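Category: Scanning & Import > Missing or wrong pages
Posted in November by the records desk, Plurnine
Status: Solved (left open for comments)

Title: Pakine import splits delivery notes in the wrong place after the scanner was changed

Hello. I write down everything I tried, because I could not find the same problem in the older tickets and perhaps it will help another office.

We scan signed delivery notes from our warehouse in Prastham. One note can have one page or several. The last page is stamped by the warehouse when the goods are received, and we set up Pakine so that a stamped page means "end of document". With the old scanner this worked well. In November we received the Wallner sheet-feed model, and from the first morning the documents were joined together. One file had 25 pages in it and should have been nine separate notes.

The backlog is 3,715 pages. I stopped the import after 2,247 of them, when a driver's claim could not be found by its number.

What I checked first:

The paper feed. I cleaned the rollers and ran the same small pile three times. The page count was correct every time, so no double feeding.

The profile. I exported the old profile and compared it with the new one line by line. Resolution is the same. Page size is the same. The separator rule is "stamp in lower right area", also the same.

The Pakine version. I went back to the previous version on a spare computer. Same result, so I put the new version back.

Then I looked at the scans themselves and not only at the settings. On the joined documents the stamp was very weak. On some pages only two sides of the border were left. Our ink is red, and the Wallner driver has a setting called "color dropout" which was set to red from the beginning. It is meant for printed forms, where you want the red lines to disappear. For us it removed exactly the thing we need.

I set dropout to "none", saved the profile and closed the driver window. Please note that you have to close it with OK. If you close it with the cross in the corner, it keeps the old value and shows no warning. I lost one hour on this.

After the change, I scanned a test set of 700 pages from the pages already imported. Most of the documents were now split correctly, but a small number were still joined. I opened these one by one. The stamp was clear and red, but it was turned, sometimes almost like a diamond. Pakine accepts only a small rotation in the standard rule. Under Separator > Advanced there is a field "allowed angle". I changed it from the standard value to the highest one and also made the search area larger, up to the middle of the page. The joined documents from the test set then came out right.

One side effect: with the bigger area the import is slower, and one page with a square company logo was taken as a stamp. I excluded the top half of the page and this has not come back.

To do: delete the wrong batch from the archive, scan again from the first page, and send a short note to Prastham. I will not ask them to change the ink – the scanner should fit to the paper and not the other way.

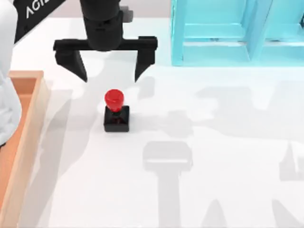
The turned marks can also be reduced at the warehouse, and this is what I will write in the note. With a stamp that has a round knob on top and a square base, like the one with the red handle, the fingers feel no difference between straight and turned, so a person has to look down at the base before pressing. I suggested a small dot of white paint on the knob, on the side which should face the person. If this is not wanted, the wider angle setting is enough for us. I would still like to know from support whether "allowed angle" is kept after an update, as the release notes do not mention it.

Related tickets
Blank pages are not removed when paper is gray
Wallner driver: profile not saved for second user
Separator rule finds logo in place of stamp
How to delete one import batch without touching the index
Pakine: file number missing after split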